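Chapter 7
The Living Room Table: Surfaces, Motifs and Small Things

In this chapter you will
read a decorated tabletop as a piece of design and as a working surface
learn the usual vocabulary for circular ornament
practise sorting, placing and putting away small household objects
begin your Room Notebook, which you will keep up until the end of Part Two

When I was first asked to teach household studies at the Clillason evening college, I arrived in September with a box of fabric swatches and a rather grand lecture on the history of the sofa. My students listened very kindly. At the end of it Farzana Sial put up her hand and asked when we were going to talk about the table, as hers was where the whole family's belongings ended up by eight o'clock each night, and she would like to know what to do about it. I have started with the table ever since, and I've never once given the sofa lecture again (it is still in a drawer, if anybody wants it).

So let us begin with a table. A round one, in a living room, suits us best for this chapter, partly for its shape and partly for the way it gathers things. A rectangular table has ends and corners, and a household quickly learns which corner belongs to the mail and which to the sewing. A round table has no such manners. Things are set down wherever the arm happens to reach, and they drift toward the middle, and before long you are looking for your hair clip under the newspaper.

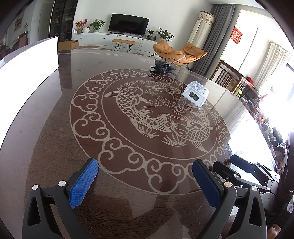 Our second interest is ornament. Many families own a table, a tray or a platter with a circular design on it and have eaten over it for years without ever really looking at it. Designers call a round, self-contained pattern of this kind a roundel or medallion. It generally has a border, which may be a plain ring, a double ring or a band of repeated motifs, and inside the border there is a field, where the main subject lives. The trick for the artist is to fill a circle without leaving awkward gaps at the sides. A pair of fish is a lovely answer to the problem! Fish can bend. Set one curving one way and the second curving the other, and the eye travels around and around quite happily, with flowers and leaves taking up whatever space is left.

Koi and lotus are old favourites in East Asian decoration, and you will meet them on porcelain, on embroidered cushions and on lacquered boxes as well as on furniture. Scrolling clouds are just as common as a border. Jingyi Lü, who took this course some years ago and now helps me mark the notebooks, likes to remind students that a motif can carry a wish for the household, abundance in the case of fish, and that it is worth asking the oldest person at home what they were told about it.

Then there is the glass. A sheet of glass over a dark top is a practical thing: it wipes clean in a moment and takes the wear that would otherwise fall on the surface beneath. It also shows everything. Every window in the room will appear in it, and so will every scratch and fingerprint, and you will notice them most when the light comes in low. For daily care a soft, damp cloth and then a dry one will do nicely. Lift objects when you move them, and please don't slide them, especially anything with a hard edge or a gritty base.

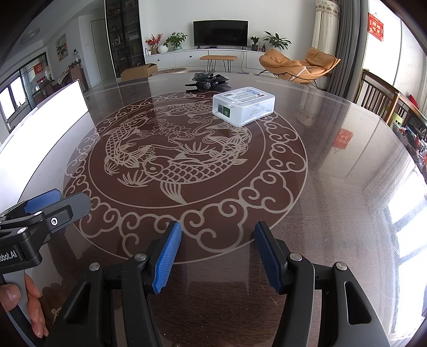
Figure 7.2 Koi and lotus within a border of cloud scrolls, on a glass-topped round table. A clear plastic box sits toward the middle of the tabletop.

Finally we come to the small things themselves. I ask my students to put them into three groups: things that live on the table, things that are visiting, and things that are lost. A vase or a fruit bowl may live there. A little box that has come in from the shops is visiting, and should be opened and dealt with before bedtime. Lost things are the single earring, the spare button, the key to who knows what. Keep one small dish for these and empty it each month.

Look, too, at what stands nearby. A long, low cabinet with drawers is the table's best friend, and if its top is already given over to plants and vases, so much the better, for the visitors will have to go inside.

Key terms
Roundel: a circular, self-contained design
Field: the area inside a border
Scroll: a curling ornamental line, often used for clouds or water

Before you read on
Choose a table at home and sit beside it for a few minutes in the late afternoon. Sketch its outline on a fresh page of your Room Notebook, mark where the light falls, and write down which objects live there and which are visiting. Bring the page to class. We'll use it in Section 7.1, beginning on page 96.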